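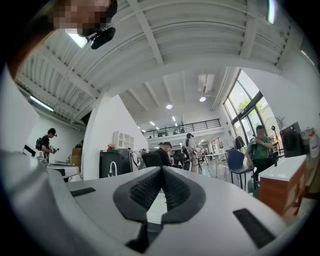
4. From custody notice to news item

4.1 Material and setting

This section follows a set of police custody notices as they were turned into short news items by local outlets in and near Rurnthorpe. A custody notice is the brief statement a police press office puts out after an arrest. It normally gives the age and home area of the person, the time and street of the arrest, and the suspected offence. It seldom gives a name before charge. The notices we looked at all concerned being drunk and disorderly or a closely related public order offence. We left out notices in which the drunkenness was mentioned only in passing, such as those about drink-driving or domestic incidents, as these tend to be written up under other headings.

The sample is made up of 40 notices. For each one we searched the websites of three outlets: the Rurnthorpe weekly paper, the regional news site Clornus, and the Atanasov agency, which sells short court and police items to other publishers. Where an item had been changed after it first went up, we kept both versions. Comments from readers were not collected.

Two coders read every notice and every item. They worked separately and did not discuss single items until both had finished. The text was held in Drarano, which allows a passage in a news item to be tied to the passage in the notice it came from. A passage with nothing to tie it to was marked as added. Where the coders disagreed they read the passage again together and settled on one code, or marked it as unresolved. Unresolved passages are left out of what follows.

4.2 What is carried over unchanged

Times and places were the most stable part of the notices. If the police gave a time to the minute, the item usually did too. Street names were copied in the same form, including in cases where local people would use another name for the street. One notice put an arrest on a road by its official title, although the road has been known by the name of a former pub for as long as the weekly paper has been printed. The weekly kept the official title. So did Clornus. The agency item shortened it to "a street in the town centre".

Wording for the offence was also carried over closely. We had expected items to swap legal terms for everyday ones, and in headlines this did happen. In the body of the text it was much less common. Writers seemed to treat the name of the offence as something that should be left alone, and our reading of the house style notes supplied by the weekly supports this. The notes tell staff to "use the offence as given" and to check with the press office if it is unclear.

4.3 What is lost

The most common loss was the final line of the notice. In the form used by this police force, that line says what happened next: whether the person was released with no further action, given a penalty notice, bailed, or charged. It comes last, below the contact details for witnesses, and it was often missing from the news item altogether. This matters to the person arrested. An item that stops at the arrest stays on a website in that state, and a reader who finds it later has no way of knowing that the matter ended the same morning.

The loss does not look deliberate. In several cases the final line was absent from the first version and had been put in later, when a fresh notice was sent out with the outcome moved up. In others the outcome came in a separate notice and no outlet ran a second item. The Atanasov agency has a rule that an arrest item must be followed up if the first one was sold on, but the rule covers named persons only, and most people in our sample were not named.

A smaller loss was the hedge. Notices say that a person was arrested "on suspicion of" an offence. This phrase was nearly always kept in the first sentence. Further down it tended to drop away, so that a man arrested on suspicion of being drunk in the second line had become "the drunk man" by the fifth. Coders marked these shifts separately from headlines, where the shorter form might be put down to lack of space.

4.4 What is added

Added passages fell into two main kinds. The first was background on the place. Items about an arrest near the railway station often ended with a paragraph on earlier trouble at the station, taken from older stories by the same outlet. The older stories were sometimes about quite different matters, including bicycle theft and a dispute over taxi ranks. Placed under an arrest, they give the impression of a run of similar events. The notices themselves made no such link.

The second kind was description of behaviour. A notice might say only that officers were called to a disturbance. The news item would then say that a person had been "shouting" or "causing chaos". Where the item named a witness or quoted a post from social media, the source was plain. In the rest we could find no source for the description. It may have come from a telephone call to the press office, which would leave no trace in our material, and we therefore do not treat these passages as made up. They are recorded only as not found in the notice.

Clornus added more than the other two outlets, and most of what it added was background on the place. The site places links to its own earlier stories at a fixed point in each item, with a sentence to introduce them. The weekly paper added little. Its items were often shorter than the notices.

4.5 Naming

Names came into the reports at two points. Some notices named a person after charge, and all three outlets used the name when it was given. In other cases the name first appeared when the case reached the magistrates' court, which in Rurnthorpe hears most such cases on a Thursday. The weekly prints a list of results from that sitting, with names, ages and streets. An unnamed arrest item and a named court result can therefore sit on the same website with no link between them, and a reader could join the two only by matching the age and street.

Two editors told us that they had been asked to remove items of this kind. Both said they would add an outcome on request if the court or the police confirmed it, but would not take an accurate report down. Neither outlet had a page explaining how to make such a request. We return to requests for removal in section 5, together with the question of how long short arrest items should remain open to search.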